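Minutes of the example-gathering group, Brikstead project
26 June 2018, small meeting room, Kimberg building

Present: Pendo Mwakyusa (chair), Ikechukwu Ugwu, Jummai Afolabi, Leen Khasawneh (minutes)
Apologies: Hadiza Igwe

1. Last minutes
Agreed with one change. Under item 4, "the system has learned to sort" should read "the system has been shown sorting." Jummai asked that we stop writing the first when we mean the second.

2. Where the collection stands
Ikechukwu reported 4000 examples stored from the tabletop tasks. Pendo asked how many of those anyone has looked at. Ikechukwu said the automatic check passes all of them, but it only tests that files open and the times line up. Pendo does not accept this as a check of anything we care about. The figure will not go in the report to Dernbridge until a sample has been reviewed by eye.

3. Close-up views

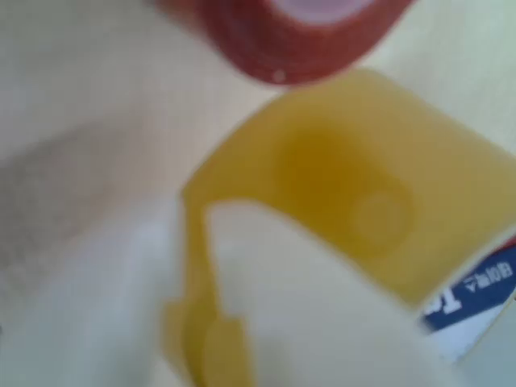 Viklund's position, sent by email and read out by Ikechukwu, is that blur does no harm and may even help, as the system will meet bad views in real use. Jummai said she would like to see one test result behind that claim. Her point was that a person can still pick out the big yellow plastic piece and the red round thing by color, but the white characters on the blue band of the label are too soft to read with certainty, and any task that depends on reading a label gets nothing from a view like that. Leen asked whether blurred views should carry their own tag. Ikechukwu thought tagging would slow the reviewers down. Pendo said slow was fine.

Agreed: tag them, keep them, and leave them out of the label-reading set for now.

4. Who writes the task notes
Two people wrote notes for the same 15 examples and disagreed on 7, mostly over when a grasp starts. Leen said the written guide can be read either way — she has read it both ways herself. Ikechukwu suggested taking an average. Not agreed. The guide is to be rewritten first and the same examples done again.

5. Request for more operator hours
Viklund has asked for 41 more hours. Pendo does not see the case for buying more of something we have not judged yet. Jummai was partly in favor, provided the hours went to new objects. Held over until Hadiza can speak to the budget.

Actions
Ikechukwu: pull a random sample for review and ask Viklund for test results on blur.
Leen: rewrite the guide section on grasp start.
Jummai: draft the blur tag and send it around.
Hadiza: budget position on the extra hours.

Next meeting to be set once the sample has been reviewed.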